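Flotik (software)

Flotik is a grasp planning and execution package for picking unsorted objects out of bins with an industrial robot arm.

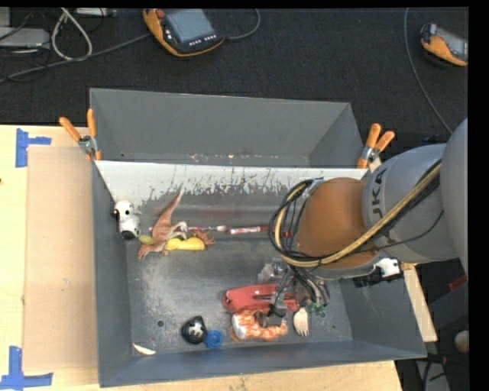

A bin-picking cell with two grey bins one behind the other, the gripper lowered over mixed objects in the front bin

Flotik was first written by Saturnino Barroso as a replacement for a set of scripts used at Fusard, a maker of sorting equipment. It takes depth and colour images of a bin, proposes places where a two-fingered gripper might close, and sends the chosen motion to the arm controller. The source code was opened to outside users on June 7, 2018. The package is written mainly in C++, with a Python layer for configuration and logging.

Background

The earlier Fusard scripts matched each object against a stored shape model. This worked for machined parts but failed on mixed household goods, where many items are soft, shiny or of no fixed form. Barroso's design dropped the stored models. Flotik looks only at local surface shape near a possible grasp and does not try to name the object being picked.

Architecture

The software is divided into four processes which pass messages over a local socket. Each can be restarted on its own.

Capture
The capture process collects images from one or more fixed cameras and joins them into a single height map of the bin. Readings outside the bin outline are removed. The outline is set by hand during calibration and must be set again if the bin is moved.

Proposal
The proposal process draws 2000 candidate grasps per cycle across the height map. Each candidate has a position, a rotation about the vertical axis, a finger opening and a depth. A small neural network gives each one a score from 0 to 100. Candidates scoring below 70 are discarded by default.

Motion
The motion process, known as Riquelme, takes the remaining candidates in order of score and looks for a path to each. It checks the arm, the gripper and any modelled cables against the bin walls and the surrounding table. The first candidate with a clear path is used. If there is none, Riquelme returns a fault code and capture is repeated from the start.

Riquelme treats cables mounted on the arm as a chain of spheres. The number and radius of the spheres are set in a plain text file. Loose loops at the wrist are a common source of rejected paths, and the manual advises enlarging the spheres there before adding any other margin.

Execution
The execution process streams joint positions to the controller and watches finger width. A grasp is recorded as held if the fingers stop before reaching full closure and the width stays steady during the lift. Thin objects such as pens and flat cutlery can fall below the width threshold, in which case a held object is logged as a miss. A separate setting for thin objects was added in version 1.3.

Two-bin operation

In the usual arrangement, objects are moved from one bin to its neighbour until the first is judged clear, and the roles are then exchanged. This allows long runs without resetting the bins by hand. The bins must not shift against each other during a run - a movement of a few millimetres is enough to make wall collisions likely, as the outline used by the capture process is no longer correct. Clamping at the shared corners is recommended.

Objects lying against a wall are the main difficulty. A gripper finger needs room between object and wall, and the candidates there are often rejected by Riquelme whatever their score. An optional push action, off by default, drags such objects towards the middle of the bin before capture is repeated.

Logging and replay

Every cycle is written to disk with its images, candidate list, chosen path and result. The companion tool Zinport reads these records and replays them without an arm attached. It can also rerun the scoring step with a different network and list the cycles in which the choice of grasp would have changed.

Evaluation

Barroso's release notes give a success rate of 86 per cent on mixed household objects and 70 per cent on a harder set made up of thin and deformable items. Both figures count first attempts only and exclude cycles in which no path was found. The notes do not state how full the bins were.

Limitations

Flotik assumes that the bin is still during each cycle. It has no support for suction tools, and transparent objects are often missing from the height map. Support for a second arm was announced in October but had not been merged as of version 1.4.

See also

Bin picking
Grasp planning
Motion planning
Hand-eye calibration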